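Bedroom trash can, yes or no?

flovby_nights
19/02/2018
Settle something for me. I keep a small trash can right up against the bed and my sister thinks it's disgusting. I eat fruit in bed, I blow my nose in bed, I open packages in bed, and before the can all of that just lived on the bedspread until I changed the sheets. Now I do a quick pickup every night before I lie down and it takes no time at all.

Tissues are the worst of it. They get everywhere, and on a flowery bedspread you don't even see them half the time!

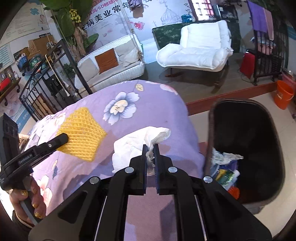 Then there's the foam net stuff that fruit comes in. I always think I'll save those for wrapping ornaments and I never do, so now they go straight in with the tissues and the candy wrappers. Anybody else do this or am I gross?

myklebust77
Not gross. I've had one by the bed for 10 years. Mine is a Seritz with a lid though, and I'd push you toward a lid if you're tossing food stuff in there.

drarkgate_mom
Sorry, I'm with your sister. Snacks belong in the kitchen and so does the trash. We had ants one July and I traced them right to my son's bedroom can -- never again.

flovby_nights
OK but were there peels in it? I take peels and cores to the kitchen. It's only dry stuff in mine.

drarkgate_mom
Half a peach, if you must know. Still counts.

myklebust77
Well, that's a peach problem, lol. Dry trash is fine. Tissues aren't going to bring ants.

quilt_and_toast
Open can for me. With a lid you need a free hand to lift it, and when I have a cold I'm not sitting up 200 times a night for that. I line mine with a grocery bag and tie it off in the morning.

Also, save the foam nets! I slide them over glass jars when I pack for the cabin.

flovby_nights
See, that's what I always say and then I've got a drawer full of them -- into the can they go. I'll try the grocery bag though.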